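Wannasri Letter Desk: data card

Maintained by Samran Nakpan, Liltwood packing support
Last edit: Monday, February 24, 2025

What this is

Recordings and notes from the letter desk in the Wannasri office. Liltwood packs foam letter sets for preschools, and every set is checked by hand before it goes in the bag. Since last May we prepare a robot arm, which we call Ristia, to take over the first part of the check: find each letter, say which one it is, and put it in the order of the packing slip. The person keeps the second part, which is to decide if the letter is good enough to sell.

I wrote this card for two groups, the people who will train on the data and the people at the packing tables. The second group asked me many times what is recorded and what is not, so I put it in writing.

Contents

episodes/ one folder for each recording
labels/ letter, color and orientation for each piece
slips/ the packing slip used for the episode, as text
notes/ free comments from the packers, in Thai or English
changes.txt

The labels are made by Nuanchan Limsakul and Sakda Tanasarn, who both packed letters for years before this project. Where they did not agree, both labels are kept and the field "agree" is set to no. Please do not remove these rows. They are the most useful ones for knowing when the arm should stop and ask.

Letters can lie in any direction. A letter on its side is labeled with its real name and the field "turned" set to yes. Only lowercase is included. The slips are not always words, many of them are only a mix of letters that a school ordered as spare parts.

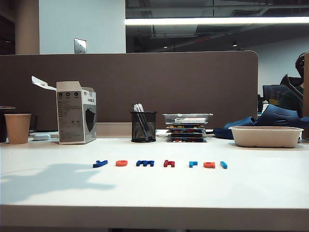 We recorded at a normal office desk and left the usual things on it. Brunello Zanetti, who built the first version in the Gustari workshop, used a clean black table with two lamps, and his model was very good there and poor with us. Shadows on a white surface were read as dark letters. After this we decided to keep the light of the office as it is, and not to tidy before recording.

Known problems

- "l" and "i" without the dot are confused when the piece is turned.
- Light blue is sometimes labeled as gray in the older episodes.
- "u" and "n" are the same shape in our foam. The slip decides which one it is.
- Episode 26 has a wrong slip. Use it for detection only.

What changes for the packers

Before, one packer checked 10 orders and then changed place with another, because the eyes get tired. In the trial the packer checks 11 before changing, so the gain in speed is small for now. Nuanchan told me that sorting is less boring to give away than she expected, but she misses to have the letters in her hands, as she found bad edges by touch. We added a touch check at the end for this reason, and it takes back part of the time.

No packer is measured with this data. Speed per person is not stored, and the notes have no names. Nipon Jitpraphai has the right to delete any episode if a colleague asks, and no reason is needed.

Still open

Who stops the arm when the packer is at lunch. How to train new people who never sorted by hand. Both questions are with the floor team.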